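Home Checklists Demo Cells Log a Fault Contact

Pre-session check, teleop bench 2, Pindevlow cell
Done by: Tsehay Kumsa
Friday, before first demo

1. E-stop, bench side. Pressed, arm dropped out, reset fine. OK

2. E-stop, operator side. OK but the button sits behind the monitor now. Move it back where a hand can find it.

3. Speed cap in teleop mode. Was left at the Skidska settings from the last job. Put back to 20 percent. Please check this every time, not just when it feels fast.

4. Leader arm joints. No play except joint 5, slight. Same as October. Watch it.

5. Clutch pedal. Let go = arm holds. Tried it 5 times, held each time. OK

6. Cables at the wrist. Check slack with the arm fully down in the case, not parked. Had it catch once on a drive cage. Tie wrap added.

7. PC tower (graphics card task). Mains lead off and out of the room. Side panel off, stored flat. Feel the case edges for burrs before anyone reaches in – two people got nicked last month.

8. Tray. Drive, CPU and RAM each in their own spot before you hit record. If the CPU isnt seated in the recess the demo is no good, dont save it. 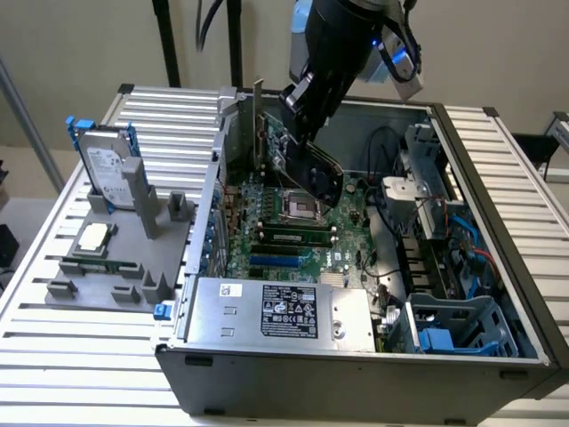

9. Grip force on the card. Hold by the shroud, never on the fan blades. Operator who squeezes harder when nervous should say so and take a break, the policy learns the squeeze too.

10. Hand guiding. Only with the mode light confirmed and one person on the e-stop. One pair of hands on the arm. No sleeves, no lanyards.

11. Recording. Disk had 680 GB free. OK. Episode 54 from the last set has no wrist data, marked bad, do not delete yet – Hoxha want to see it.

12. Reset between demos. Arm home first, THEN hands in. Saw this done teh wrong way round twice this week.

13. Floor mat and wrist strap. Strap tester battery flat. FAIL, new one ordered from Flastard. Borrow the bench 1 tester till then.

Result: OK to run with items 2 and 13 open. Recheck joint 5 at end of shift and write it on the sheet.

T.K.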